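**Gebrauchte Textilien: Annahmestelle Skorncombe öffnet im März wieder**

30. Januar 2021 – Die Annahmestelle für gebrauchte Haustextilien in Skorncombe nimmt im März ihren Betrieb wieder auf. Das teilte der Trägerverein Zornitbridge mit. Angenommen werden Decken, Tagesüberwürfe, Kissenbezüge, Tücher und Kleidung. Matratzen, Teppiche und gefüllte Kissen bleiben ausgeschlossen.

Die Stelle war seit dem Herbst geschlossen, weil im Lagerraum die Heizungsrohre erneuert wurden. In dieser Zeit standen 135 Säcke mit bereits abgegebener Ware in einer angemieteten Garage. Sie sollen vor der Öffnung sortiert werden. Nach Angaben des Leiters Attila Borbély sind davon bislang 58 durchgesehen.

Geändert hat sich die Art der Abgabe. Früher konnte man die Säcke während der Öffnungszeiten einfach in den Flur stellen. Künftig ist eine Anmeldung per Telefon nötig, und jeder Haushalt darf pro Termin höchstens drei Säcke bringen. »Im letzten Sommer kamen wir mit dem Falten nicht mehr nach«, sagte Borbély. »Was zwei Wochen zerknüllt im Sack liegt, riecht muffig und muss noch einmal in die Maschine.«

Die Stücke sollen gewaschen und vollständig trocken sein. Kleine Löcher oder fehlende Knöpfe sind kein Hindernis, ein Zettel mit dem Hinweis auf den Schaden genügt. Für Reparaturen ist Haruto Imai zuständig, der in der früheren Pförtnerloge zwei Nähmaschinen aufgestellt hat. Stark fleckige Ware wird zu Putzlappen geschnitten und an Werkstätten im Ort abgegeben.

Sortiert wird nach Größe und Gewebe. Große Decken kommen auf die unteren Regalböden, einzelne Tücher und kleinere Stoffteile in Kisten. Plüsch- und Fleecedecken werden getrennt von Baumwolle gelagert, weil sie fusseln. Gemusterte Stoffe bekommen erstmals ein eigenes Regal. Die Nachfrage danach sei zuletzt gestiegen, hieß es, vor allem bei Leuten, die selbst nähen. Einfarbige Bettwäsche bleibe dagegen oft monatelang liegen.

Auch die Preise stehen fest. Eine große Decke kostet vier Euro, ein Tuch oder ein kleineres Stoffstück einen Euro. Wer eine Bescheinigung der Gemeinde vorlegt, zahlt nichts. Mit den Einnahmen werden Strom, Waschmittel und die Miete gedeckt, die bei 180 Euro im Monat liegt. Eine Erhöhung ist nach Auskunft des Vereins für dieses Jahr nicht vorgesehen.

Besonders gefragt sind derzeit dicke Decken mit Blatt- und Federmustern sowie Stoffe mit Tierdruck, etwa Leopardenflecken. Davon liegt laut Borbély nur noch wenig im Lager. 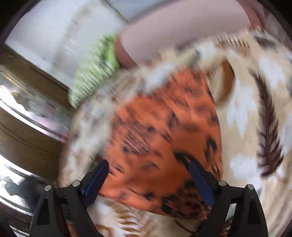

Abgegeben werden können auch Einzelstücke und Reste, sofern sie mindestens die Größe eines Geschirrtuchs haben. Kleinere Reste sammelt die Nähgruppe in Skarkurura, die daraus Flickendecken herstellt. Die Gruppe um Alcides Escobar hat im vergangenen Jahr 11 solcher Decken fertiggestellt. Sie gingen an die Kurzzeitpflege am Ort.

Für das Falten und Einräumen werden noch Helfer gesucht, vorzugsweise für die Vormittage. Vorkenntnisse sind nicht erforderlich. Schwere Säcke werden mit einem Rollwagen vom Hof in den Lagerraum gebracht – die Stufe am Eingang ist beim Umbau durch eine Rampe ersetzt worden.

Anmeldungen zur Abgabe nimmt Rok Mujić ab Ende Februar entgegen. Der genaue Öffnungstag wird durch Aushang an der Tür und im Gemeindeblatt bekannt gegeben. Bis dahin sollen keine Säcke vor dem Gebäude abgestellt werden.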